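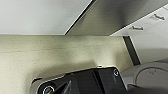
Food Hygiene for Small Kitchens
Handout 3: Cleaning and disinfection
Course leader: Inna Savchuk

Last time we talked about temperature and storage. Today we continue with cleaning, and I ask you to keep the two words of the title separate in your mind. Cleaning means that we remove dirt, grease and food remains. Disinfection means that we reduce the number of germs to a safe level. Many people use one word for both, and then they skip one of them.

1. Why the order matters

A disinfectant works badly on a dirty surface. Grease covers the germs and the product cannot reach them. Food remains also use up a part of the active substance, especially with chlorine products. So first we clean, then we rinse, and only after this we disinfect. If you have a product that does both jobs, you must still remove the visible dirt before you use it.

2. The basic steps

Remove loose food and crumbs.
Wash with hot water and detergent.
Rinse with clean water.
Apply the disinfectant and wait for the full contact time.
Rinse again if the label says so.
Let the surface dry in the air, or use a paper towel.

The contact time is the step where most mistakes happen. It is written on the label, and it is different for each product. If the label says five minutes, the surface must stay wet for five minutes. In the kitchen of the school in Zillholm, where I worked before, we sprayed and wiped immediately for many years. We were sure that we disinfected every evening.

3. Surfaces

Stainless steel is easy to clean, but it does not like steel wool or strong chlorine. Scratches hold dirt, and chlorine which stays too long can make small holes in the metal. Wipe in the direction of the grain. Plastic cutting boards should be replaced when the knife marks are deep. Wooden boards need to dry standing up, with air on both sides.

Handles of drawers, refrigerators and faucets are touched all day, often in the middle of work with raw meat. Put them on the cleaning plan as a separate line. In my experience they are forgotten when the plan only says "cabinets".

4. Cloths and sponges

A wet cloth at room temperature is a very good home for bacteria. Use different colors for different areas, and change the cloth after raw meat, fish or eggs. Cloths should be washed hot and dried completely. Sponges are difficult to dry inside, so I do not recommend them for food surfaces.

5. The cleaning plan

A plan answers the following: what is cleaned, how often, with which product, in what dilution, and who signs. Write the dilution in simple form – for example, 2 capfuls for one bucket – and check that everybody uses the same bucket. Radymyr Vasylenko will show us the plan of the Laskowska bakery, where every shift signs its own column.

Homework

Choose one area in your own workplace and write a cleaning plan for it on one page. Bring also the label of one disinfectant, or a copy of it. We will look for the contact time together. Please read chapter 3 of the course book before the next meeting. The part about dishwashers can wait until May.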